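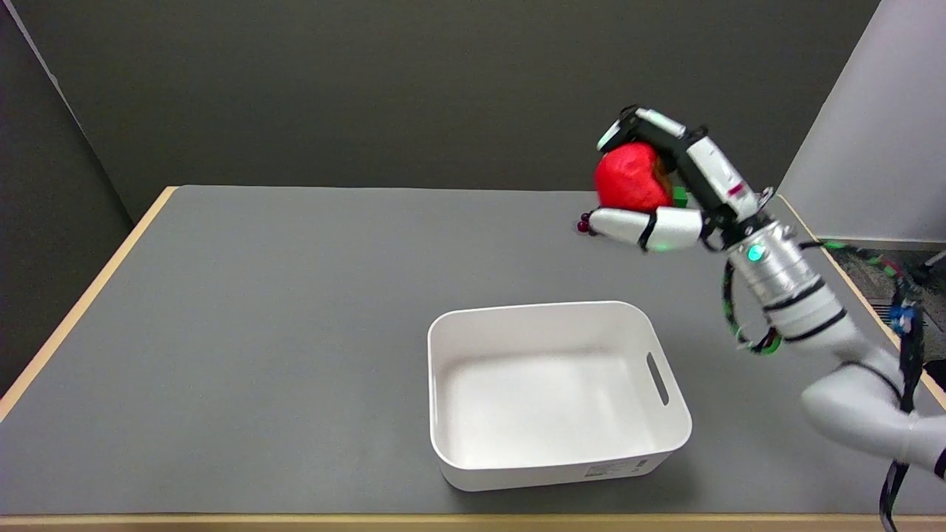
One bin, one table: speaker notes
Saturday, September 26, 2020
Marcus Okafor, for the home organizing meetup

Before starting
Water on the left, notes on the right, phone off. Check that the people at the back can hear. Slides advance with the space bar, not the arrow (it skipped two on me in April and I talked about drawers for a good while with a picture of a pantry behind me).

Opening, 3 minutes
Hello and welcome! Thank Wulan for setting up and for the banana bread.
I want to talk about a grey table and a white plastic bin. That's the whole talk, really, and I've been looking forward to it all week, which my family finds very funny.
Ask for hands: who has a table at home that you could eat at right now, without moving anything first? Wait for the laugh. Count yourself in with the ones whose hands stayed down.

Slide 2. The table as a starting line
Tidying goes wrong when we begin at the shelf. We open the cupboard, get discouraged, shut the cupboard. Start at the table! Clear it right off, even if that means a heap on the couch for half an hour, and then put one bin on it and bring things back one at a time.
I love a plain surface for this. Mid-grey, matte, no pattern. Colours jump out at you on grey. A red apple on a floral tablecloth is one more thing in the mess, and on grey you see it from across the room.
Pale wood edging is a favourite of mine too. Your eye gets a border, and stuff that hangs over the border looks wrong straight away. If your table has no edge to speak of, a strip of painter's tape does the same job for an afternoon.
Mention: you don't need to buy a table. A desk is fine, so is a sheet of board over the freezer. Mine was the laundry counter for the first two years.

Slide 3. Why a plain white bin
Slow down for this bit, people like to write it down.
White inside. You can see what's at the bottom, including the crumbs.
Open top. Lids are where good intentions go to sit. With a lid you have to decide to open it, and then the mitts end up lying on the lid.
Handle slot cut through the side. You can hook it off a high shelf with a few fingers. Check the slot in the store: run a thumb around the inside for sharp bits of plastic.
Rounded corners. So much easier to wipe! Square corners collect flour and you'll be in there with a cotton swab.
Thin rolled rim. Comfortable to hold, and it doesn't steal space when two bins sit side by side.
Walls that taper. Good news and bad news. Empty ones usually nest, so you can store the spares. The floor is smaller than the top, though, so measure the bottom if you're planning to stand jars in it. I have made this mistake with 22 spice jars and a very confident sketch.

(Pass the sample bins around now. The Gillo one has the stiffer sides, the Vusta one is the lighter of the two. Say clearly that I bought both myself and any similar bin will do.)

Slide 4. The first thing in
My favourite part!! The first object decides what the bin is. Don't name the bin in your head beforehand, don't print a label. Pick up one thing, hold it over the table and say out loud what it is for.
Example to tell: my daughter's play kitchen. We had toy food in every room of the house. I kept trying to sort it into fruit, vegetables, bakery, dairy, and it never lasted a day. Then she took a toy apple and said "this is for the shop". So the bin became the shop. Anything you could sell went in the shop. Toy peppers, a calculator, 40 paper coins, one of my good socks. It's been the shop ever since and she packs it up herself, mostly.
Point to make: her category was better than mine because it was hers. Works on adults too. Wulan has a bin at home called "Thursday" and I've never asked what's in it. (Check she's okay with me telling this.)

Activity, 10 minutes
Pairs. Each pair gets an empty bin and a bag of odds and ends from the Plundari box.
1. Tip the bag out onto a chair, leaving the table clear.
2. Put the bin near the front edge, a bit to the side of your stronger hand.
3. One person picks up, the other asks "what's it for?"
4. If the answer takes longer than a breath, back on the chair it goes.
5. Stop when the bin is two-thirds full. Yes, even if you're on a roll.
6. Swap.
Walk around. Listen for good category names and jot them down to read out after. Last time we got "things that roll" and "Grandma's going to ask".
Watch the clock, this one runs over every single time.

Slide 5. Where the bin lives
Short one. The table is for sorting, so the bin has to leave it. Pick the spot before you fill the bin. Waist height for daily things, floor for anything kids use, up high for the fondue set.
Measure the shelf depth with the bin's rim, then leave a finger's width behind so air gets in and you can pull it forward without scraping.
Somebody always asks about labels. My answer: live with it for 23 days first, then label it if you still need to. Small and low on the front, where you see it when you reach. The peel-off store stickers come away nicely with a warm cloth and a dab of cooking oil.

Questions I usually get
Can I use a box? Sure! Cardboard is great for trying out a size. It won't love the bathroom.
How many bins? One. Come and see me again after one.
What about my partner's stuff? Give them their own bin and leave it alone. I mean it, hands off.
Is white hard to keep clean? It shows dirt sooner, so it gets washed sooner. Dish soap, soft sponge, dry it upside down.
What about see-through ones? Good for the garage. In the kitchen I find them busy to look at.

Closing
Homework: clear one table tonight, put one bin on it, put one thing in the bin. Send me a photo of the first thing, I really do want to see them. I got 61 last year and the best was a harmonica.
Thank Mrs. Kwok for the room. Bins back in the blue tote, chairs along the wall, take the rest of the banana bread home.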